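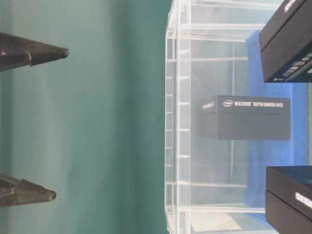 How far should a gripper back off from a clear bin before the arm is allowed to move sideways?

Our cell rule is 40 mm past the front rail, fingers fully open, then you can go lateral. Measure from the fingertip, not the wrist.

gearlash_87
40 is a lot. We run 25 at the Dukeck line and the cycle time is way better. Clear walls are no different from any other wall if your model of the bin is right.

rfigueiredo
"if the model is right" – thats the whole problem. Depth sensors see straight through acrylic or give you junk at the edges. So our rule sheet says: clear bins get a hand-measured keepout, never one built from sensor data. Signed and dated by whoever measured. Last one is 2020-04-07 and I still have the paper.

pallet_jim
Signed paper for a bin? come on. Torres tried that, binder got to 314 pages and people stopped reading it.

rfigueiredo
One page per bin type. We have six types. Not a binder.
Other stuff on the page:
- boxed goods only, flat face up or label out, no loose bags
- max speed inside the rail is a quarter of free speed
- if a box leans on a neighbor, person fixes it, arm doesn't
- bin moved = remeasure, even if it was "just a nudge" 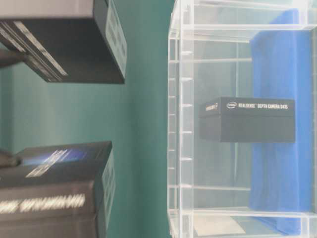 And keep the rules for big boxes and small boxes separate. Small box well inside the bin, you can be generous with clearance. Big ones eat all your room and teh corners swing wider than people think. We went through 1178 pick logs in October and almost every rail hit was a corner, hardly any were fingers.

gearlash_87
ok the corner thing I buy. Do you measure clearance from the box then, or still from the fingertip?

rfigueiredo
Whichever sticks out more. Should have said that in the first answer, sorry, typing on break.

pallet_jim
Still think a quarter speed is overkill. Illex guys at our site do half and no complaints.

dri_mod
Drindico here. Half is fine if you have force limits set and tested. Without that stay slow. Put the test date on the same page.

gearlash_87
Fine, going to try 40 for big boxes and leave small at 25. Will post numbers when I get them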